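Bimanual bench for sorting small parts – what to budget?
Equipment and Purchasing > Arms and Grippers

wsegers
I'm putting together next year's equipment request for our lab at Bromham and would like a sanity check. We want a second two-arm bench for tabletop sorting, with light items going into bins. I have quotes for the arms from Oltetach and Greteo. Greteo is cheaper per arm but the wrist camera mount is extra, and lead time is 32 days against 3 for Oltetach, who have stock in February. Has anyone bought from either?
Wilma Segers

dropbear_cnc
Bought Greteo last year. Arms are fine. Budget for spare gripper fingers, as they wear and shipping on a small order is a rip-off. I paid $133 for a set and the same again in freight.

nishag
What are you sorting, and what's the bench? The arms are the easy line to fill in. We went over on everything else: rails, mounts, cables, a decent top.

wsegers
Rubber bands, crayon boxes, small cartons, that sort of thing. Red, green and blue plastic bins along the back on a mesh rack. The bench is a butcher-block top with black aluminium extrusion down both sides and an arm mounted on each side. I'd copy it as is for the second one.
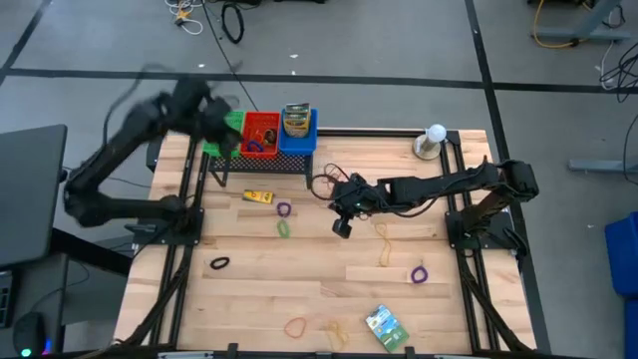 The top was bought as a kitchen benchtop and I have no complaints. I've put $342 down for the new one including delivery. Extrusion and brackets are on a separate line so finance can see them. Bins and test items come out of consumables.

dropbear_cnc
I wouldn't do timber again. It moves with the seasons and you end up recalibrating. Get a phenolic top and be done with it.

nishag
Disagree. For picking up rubber bands you won't notice that sort of movement, and phenolic costs a lot more. I'd put the difference into cable management. Drag chain, sleeving, a proper tray under the bench. We had a camera lead snag on an arm and it took the connector with it.

wsegers
Fair point on cables, I had nothing down for that. Will add a line.

dropbear_cnc
Each to their own. Ours does metal parts so maybe I'm fussier.

mwk_tim
Check whether Mwakalinga still do the extrusion cut to length. Ours came with the holes tapped and it saved a day of mucking about. Also ask Oltetach if the warranty covers gripper motors – ours didn't, and it was in the fine print.

wsegers
Thanks, I'll ask. Leaning Oltetach for the lead time, but if the grippers aren't covered I'd want a spare in the request.

nishag
Put the spare in either way. It's much harder to get one approved halfway through the year.
Nisha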